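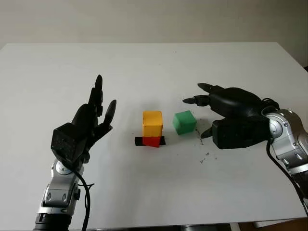

Home Surfaces Forum > Tables, Desks and Counters
Thread: Kistier sealer on matte white tops, does it do anything?

plainoak_40
Posted 2018-05-24
I've had the Letwood table in matte white since February and the store in Tendport keeps emailing me about Kistier sealer. $40 for a small bottle. They say one coat and the top "resists daily marking for 2000 wipes." Who counted the wipes? What were they wiping with? I asked the store and got the same flyer back as an attachment.

Has anyone used it on a matte top for longer than a month? I don't want to hear from people who put it on last weekend and love it.

dustpan
I used it on a desk. Went on fine, smelled like nail polish for a day. Pencil wipes off easier than before, or I think it does. I never did a patch without it so I can't swear to that.

plainoak_40
So you can't tell. No offense, but that's every review of this stuff I've read.
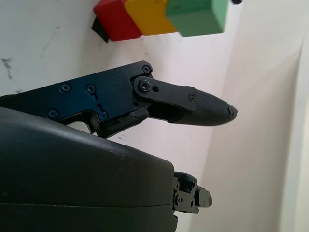
My other problem is the word "matte." Any sealer I've put on a matte surface has left it a bit shiny, and then you get a shiny patch where the mug goes and a dull one where it doesn't. The flyer says "invisible finish," and the fine print says sheen may vary. Pick one.

gritty_kitty
You're being hard on it. I did my kitchen table 3 years ago and the sheen change was tiny. You only see it with your head down at table level. Coffee used to leave a ring if I left it overnight and now it doesn't. I'd buy it again.

hallwaywhite
Coffee rings, sure, but most marks on white tops aren't stains. They're gray rub marks from stuff being dragged across. A sealer won't stop that. Warm water and a drop of dish soap gets most of them. I've tried the expensive sprays and they did the same job as the soap.

gritty_kitty
Soap leaves a film if you don't rinse it.

hallwaywhite
So rinse it.

dustpan
What color is the wall near it? I had Pagano off-white paint behind mine and the desk always looked dirtier or bluer depending on the time of day. Nothing wrong with the desk. 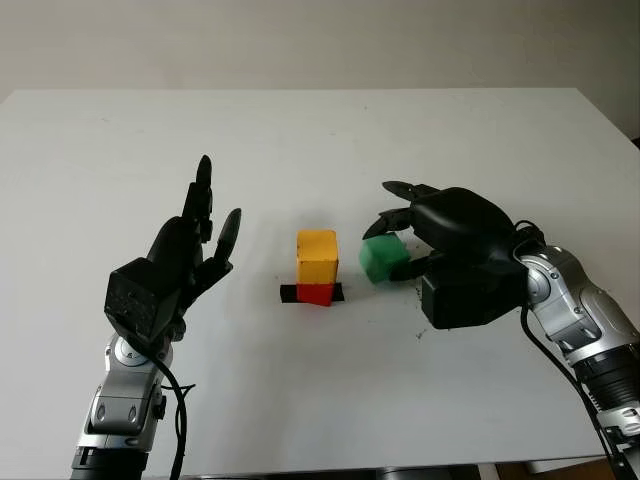

Matte white top, off-white wall behind

plainoak_40
I did wonder about the wall, but I'm not repainting to flatter a table.

hallwaywhite
Before you spend anything, work out which marks come off and which don't. People lump it all together as "staining" and then buy a product for it.

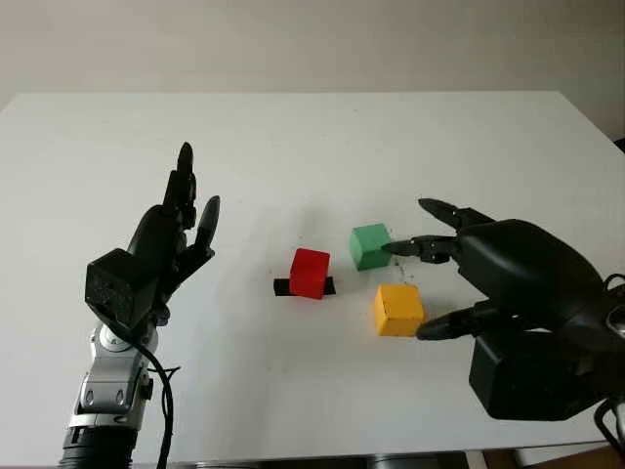 Grime and damage need different fixes, and the sealer people are happy to let you mix them up. If a mark is in the surface, sealing over it just keeps it there. Take the few small specks on the white top in the photo: I couldn't tell you from looking if they're dust, chips or something in the finish. Same with the faint gray shading, could be rub marks, could be the light. Run a damp cloth over one spot and find out.

plainoak_40
Fair. I'll do that first.

gritty_kitty
And if they don't come off?

plainoak_40
Then I'll live with them. By the way, the flyer has "test no. 3496" printed at the bottom. I asked for the report and they said it isn't available to customers. That about does it for me.

dustpan
Could just be the number of the flyer.

gritty_kitty
Still say try it on the underside. They sell a sample size, or they did when I bought mine.

hallwaywhite
The underside of a table doesn't get coffee on it.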